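Stornus Two-Arm Sim Set: data card and readme

Maintained by Mwanaisha Sang. Last edited November 30, 2019.

Read this before you download

The set holds 1205 recorded runs of a simulated two-armed robot, made for training a policy by imitation. It's free to use and we think parts of it are useful. We don't think it does what the project summary said it would, and this card tries to say where it falls short. If you've come from the Plusulstead workshop page, ignore the line there about transfer to hardware. We have not tested that and neither has anyone who has written to us.

What you get

Every run has rendered views from the robot's own viewpoint, joint positions for both arms, gripper commands and a short text label. Labels were typed by whoever drove the run. Ottmar Bauerfeind went over them in July and fixed the spelling, but left the wording alone, so the same behaviour can turn up under several names. We had planned a fixed list of labels and didn't stick to it.

Known problems

325 runs were driven by one operator, Holger Forsberg, who favours the right arm. A policy trained on the full set may learn his habits and score well on our own test split, where his runs also appear. Treat that score with suspicion. We do.

33 runs have gripper commands logged out of step with the views. They're listed in bad_sync.txt and are still in the archive, as the Kondau loader breaks if the numbering has gaps.

Surfaces are rendered in flat, strong colours with little clutter. Anything that learns from red and orange patches will look clever here and may be lost in a real room.

The viewpoint can be steeply tilted. Vija Urbonaitė argues this gives useful variety. I'd want to see a comparison with level views before repeating that, and there isn't one.

Splits

Train, validation and test were drawn at random by run, which was a mistake: near-identical runs from one sitting can land on both sides. A split by operator is in splits/by_operator and we'd ask you to report that one. The gap between the two is most of what we've learned so far.

Sample views

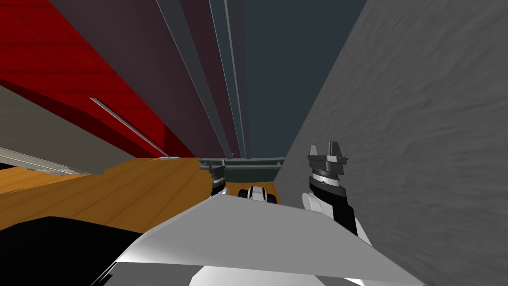 Same place, both grippers in view again:

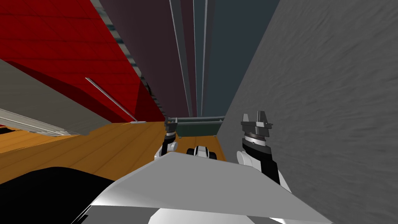 Can I train on this set alone and expect a working policy on a real arm?

We'd advise against it. Use it for pretraining or for checking that your pipeline runs, then collect examples on your own hardware and hold some back for testing.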